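Setting Up and Resetting a Tabletop Play Kitchen

Applies to: white tabletop, loose toy food, toy kitchenware, one small toy toaster oven
Last revised: 2026-10-15

A play kitchen laid out on a flat table needs no cabinet unit and can be cleared for other use. The procedure covers layout, daily reset and cleaning. Allow 11 minutes for the first setup and five for each reset after that.

Before you start

Wipe the tabletop and let it dry. Check the surface for screw heads and open holes. Tighten any screw that stands proud of the surface.

Layout

1. Place the largest pieces first. Pots and frying pans go along one side, with long handles kept clear of the walking path.

2. Put the colander near the middle and leave it empty. It is the piece most often used for sorting and washing games, and children need to reach it from either side.

3. Set the plate within reach of the colander. Leave enough open table between them for a few pieces of food.

4. Stand cups and measuring cups together, opening up.
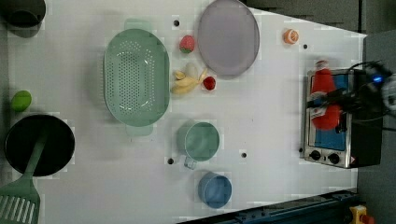 5. Distribute the food last. Small items such as strawberries and orange slices can lie directly on the table. Do not stack them on the plate, as serving is part of the play.

6. Lay the spatula across the frying pan. Stored flat on the table it tends to get pushed off the edge.

Reset

Return food to the table first, then cups, then pans. Vicente Sosa, who revised the steps in September, recommends working from the back of the table to the front – this avoids reaching over pieces already placed.

Cleaning

Mix 2 ml of mild dish soap into 300 ml of warm water. Wipe smooth pieces with a damp cloth. Use a soft brush on the colander holes and the slots of the spatula. Do not immerse the toaster oven. Air-dry everything on a towel before the next use.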